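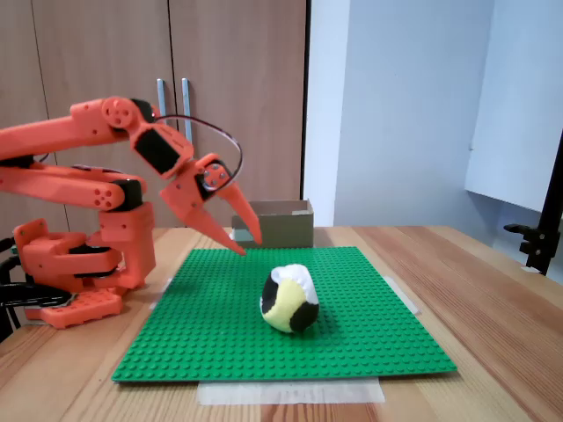
**Revised Lesson Observation Cycle Begins in August**

The Clalstead Institute for Teacher Education will introduce a revised cycle of lesson observations for all trainee teachers at the start of the coming term. The change follows a review of the present arrangements, under which trainees were observed on a fixed timetable regardless of their stage in the program or the age group they were teaching.

Under the revised cycle, each trainee will be observed over 16 weeks of placement. The first visit is advisory and carries no grade. Later visits will be graded against the existing teaching standards, which remain unchanged. Mentors are asked to agree on the focus of each visit with the trainee beforehand and to enter it on the Durero form, available from the placement office and on the staff pages.

The review drew on 2,279 written observation reports held by the institute. Readers of those reports found that comments on classroom management were generally full and specific, while comments on questioning, feedback and the checking of understanding were often limited to a single sentence. The new form therefore gives separate space to each of these areas. Mentors should record what was said or done in the lesson before offering a judgment on it.

Trainees will continue to submit a lesson plan before every observed lesson. Plans need not follow the institute's template if the placement school requires its own. A short written reflection is due after each visit and should respond to at least one point raised by the mentor. Reflections will be kept in the trainee's Skudel portfolio and will not be graded separately.

The cycle was tried last year in 14 partner schools. Mentors there reported that the advisory visit led to more open discussion, though several found the time allowed for written feedback too short. That period has been extended in the final version.

Briefing sessions for mentors will be held in the Van Rooij Room, beginning at 4:30 p.m. New mentors are required to attend one session before their first visit. Experienced mentors may instead read the guidance notes and return the signed acknowledgment on page 17.

Trainees who began their placements under the former arrangements will complete them on that basis. Requests to transfer to the new cycle should be made in writing to the placement office, with the agreement of the mentor.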